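Gripper Trials Get Going at the Stetden Lab

3 October 2022

The first gripper comparison of the season is under way at the Stetden lab, and it is already more fun to watch than anyone expected! Since September the team has been putting two gripper controllers, one from Mitix and one from Gelodel, through the same set of everyday tabletop jobs. Both drive the same arm and the same black two-finger gripper, so any difference in the results should come down to how each one closes, holds and lets go.

The jobs are ordinary on purpose. Fruit, bread, foam cubes, a plate, a basket and a few containers are set out on a white table, and the arm has to pick things up and put them where they belong. It sounds easy until you try to choose one squeeze that suits a hard apple and a soft bun.

Small round items were the first test for both controllers. They roll, they slip, and the fingers only touch them in a couple of spots, so the timing of the close matters a great deal. 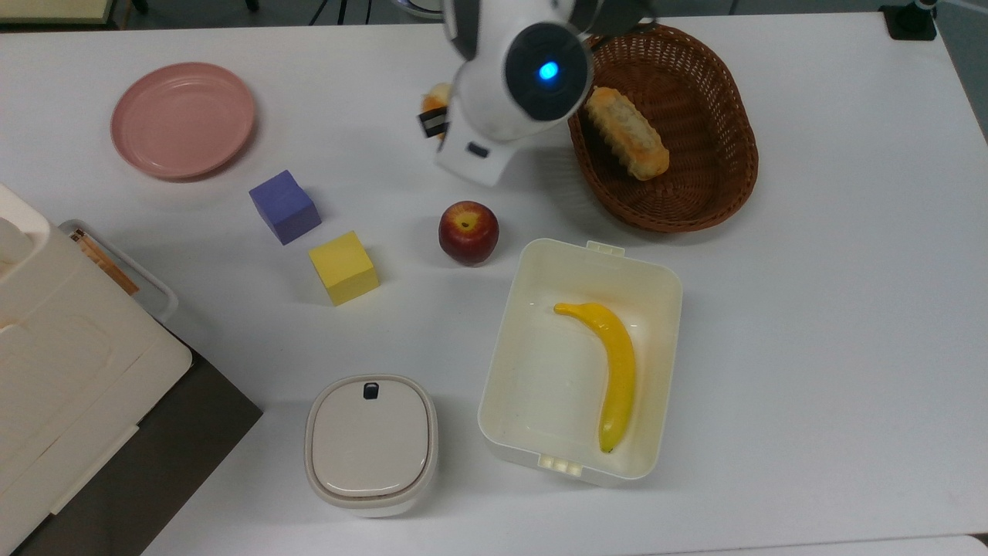
How the trials work

Each controller gets 100 attempts at every job on the list. An attempt ends when the item has been let go in the right place, or when 15 seconds have gone by, whichever comes first. A dropped item counts as a miss, even if it happens to land where it was supposed to go (which has led to some loud groans in the room).

By the end of last week the log held 2,838 attempts across both controllers, practice tries included. Every one is recorded from several views, with a camera looking down over the arm's own work and fixed ones off to the side. The side views have been a big help with near misses. From overhead, a finger that brushes the rim of the basket can look perfectly clear of it.

The basket jobs are the ones people drift over to see. The weave catches fingertips, the rim is thick, and bread is a funny thing to grip: push too hard and the fingers leave a dent, go too lightly and it slides away at an angle. Starting height has turned into a hot topic too. The Mitix controller likes to pause just over the rim before going in, and the Gelodel one prefers a single smooth drop from higher up.
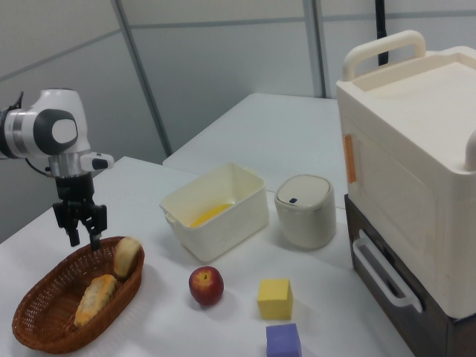
So far the smooth drop is quicker, and the pause is kinder to the bread. On the cubes there is hardly anything between them. Both controllers handle foam well, and both have been happy to set one cube down close to another without knocking it. The apple has been a clear win for Mitix, whose slower close gives the fruit a moment to settle between the fingers. Gelodel does better with long items such as the banana, especially when they are lying inside a container and the fingers have to come in past a wall.

The pink plate is still giving everybody trouble. It sits flat on the table with only its raised rim to grab, and the best approach found up to now is to come in from the side with one finger low. The team wants to spend more time on that one before writing down a score for either controller.

Cable routing has had its share of attention as well. A loop that is too short tugs at the gripper when the wrist turns, and a loop that is too long can sweep across the table and nudge whatever is nearby. After a good deal of fiddling, the current length leaves enough slack for a full turn of the wrist, and it will stay the same for both controllers until the trials are done.
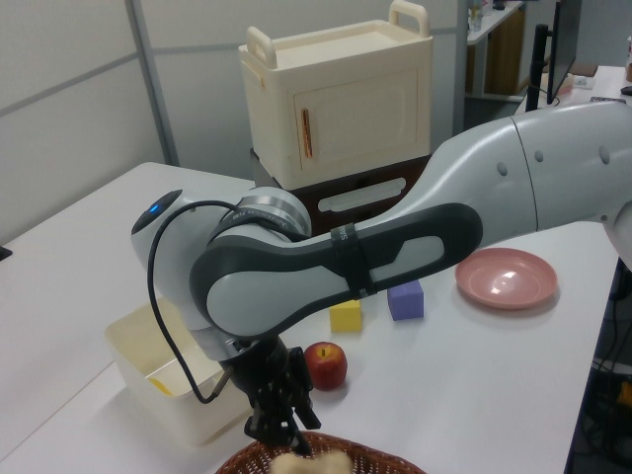
Next up is a round in which the items are moved to new spots before every attempt, with no fixed layout to lean on. That should show how much each controller depends on a tidy start. The toy cabinet and the drawers under it will join the job list after that, beginning with pulling a drawer open by its handle, a very different kind of grip from anything tried so far.

The scoring sheets and the shared job list were put together under the Jatoi project, which plans to post them for other labs once the second round is finished. Groups that would like to run the same jobs with their own grippers are warmly invited to get in touch with the Stetden lab, and suggestions for awkward objects are welcome at any time. Soft, floppy or oddly shaped things will go to the top of the pile!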